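Refinishing a Tabletop with Hardwax Oil

Last updated December 5, 2019

This procedure covers an indoor tabletop in a pale, open-grained wood, either solid or veneered. It does not cover outdoor furniture or tops coated with two-part polyurethane, which should be stripped first.

What you need

Random orbit sander with 120 and 180 grit discs
Hand sanding block and 240 grit paper
Vacuum with brush head
Brovico Clear Satin hardwax oil, 16 oz can
White nonabrasive pads
Lint-free cotton cloths
Nitrile gloves

Check the top before sanding

Look at the edge. On solid wood the lines on the face continue over the edge and into the end grain. On veneer there is usually a seam or a separate edge strip. If the top is veneered, skip the 120 grit entirely and start by hand at 180. Factory veneer is thin, and a power sander will go through it at the corners first.

Sanding

1. Clear the old finish with 120 grit (solid wood only). Keep the sander flat and moving. Do not tilt it to chase a stain.
2. Vacuum, then go over the whole surface with 180 grit.
3. Finish by hand with 240 grit, following the grain. Do not go finer. Oil does not soak well into a surface that has been polished shut.
4. Vacuum again and wipe with a dry cloth.

Applying the oil

Stir the can for two full minutes. The matting agent settles to the bottom, and an unstirred can will dry glossy at first and cloudy near the end. Pour a small amount onto the top and spread it with a white pad, working in sections no wider than your reach. Wait 15 minutes, then wipe off everything that has not soaked in. The surface should feel nearly dry to the hand. Leave it overnight and repeat once.
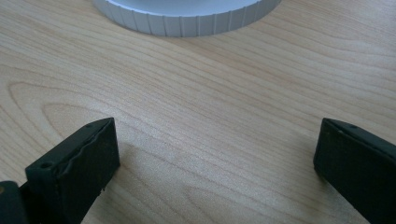 Two thin coats are enough for most tables. A third coat adds shine but very little protection, and it tends to show wipe marks. If a section looks dull the next morning, buff it with a dry pad before deciding it needs more oil.

Spread used cloths flat outdoors until they are stiff, or put them in a metal can filled with water. Oily rags in a pile can heat up and catch fire -- this applies to pads as well.

Curing and care

The top can take light use after two days. Keep water, hot dishes and table covers off it for two weeks. In an unheated room, allow three. The batch we did at the Plidmont shop in April was still soft on day 12.

Clean with a damp cloth and mild soap. Reapply one coat when water no longer beads.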